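Budgeting a Robot Cell for Desktop Teardown and Rebuild

Jul 26, 2025

Refurbishing desktop computers is mostly hand work. A technician opens the case, swaps the processor or the memory, checks the board and closes it up again. Shops that want to automate part of this tend to begin with the arm, as it is the line on the quote with the most zeros. At Oei, a refurbisher of office machines, the arm took up less than half of the approved budget, and the planning group now says it should have been the last item chosen.

The company began its plan in April with a list of 58 manual steps, from unboxing to final test. Each step was scored on two points: how often it caused rework, and how hard it would be to fixture. Cable routing scored badly on both. Processor and memory handling scored well enough to go forward, and the first request for quotes covered only those tasks.

Two integrators answered in full. Trulen offered a single arm on a fixed pedestal with a two-finger gripper and a wrist camera. Tastard offered a larger cell with an automatic tool changer and a conveyor feed. The Tastard cell had the better cycle time on paper. It also needed every case to arrive in the same position, and used desktops do not come in one shape. Oei picked the smaller system and kept the conveyor money in reserve.

Gripper fingers are where small quotes grow. A processor has to be held by its edges, clear of the contacts underneath, and lowered straight into the socket. Fingers wide enough to be stiff may not fit between the capacitors and memory slots next to it. Oei paid for two rounds of finger design and advises other buyers to write at least that many into the contract at a fixed price. Spare sets should be ordered with the first batch, while the machine shop still has the job set up.

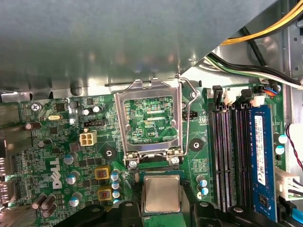
Clearance inside the case is the other cost that rarely appears on a first quote. A board on an open bench is easy to reach. The same board in its chassis has sheet metal over it and power cables to one side, and the approach path has to be planned around both. Cables are the worse of the two, as they move between one unit and the next. An integrator that runs its acceptance test on a bare board has tested a different job. The purchase contract should name the case models to be used, and state that they will be supplied with all wiring in place.

Load plates and levers call for a separate decision. Opening and latching a socket takes force in a curved path, and placing a chip takes very little force in a straight one. One gripper can be made to do both, with a force sensor and a good deal of programming time. Oei left the lever to the technician for the first phase. The choice removed 23 hours of integration work from the quote, and it can be reversed later without new hardware if the force sensor is bought at the start.

Vision costs depend on where the camera sits. A wrist camera gives a close view of the socket and travels with the tool, so one unit can serve several tasks. Its view is partly filled by the fingers and what they hold. A fixed overhead camera sees the full case but loses detail at the socket. Zurham, the consultant Oei hired to review the bids, recommended the wrist camera now and a bracket and spare cable run for an overhead unit. The bracket is cheap at installation and expensive once guarding is up.

Scrap should have its own line as well. Boards and processors will be damaged during setup, and they should come from stock already written off. Oei set aside up to 6 pallets of failed desktops for this purpose. Bent contacts from programming trials are then charged to the project and do not show up in the floor's yield figures.

On service, the terms matter more than the annual price. Buyers should ask who may edit the robot program after handover, and whether doing so voids support. New case models arrive in a refurbishing shop without notice. If each one needs a paid visit to teach positions, the running cost can pass the labor it was meant to replace. Oei had program access and operator training written into the purchase price, and moved the final payment to the date when its own staff had added a new model to the cell without outside help.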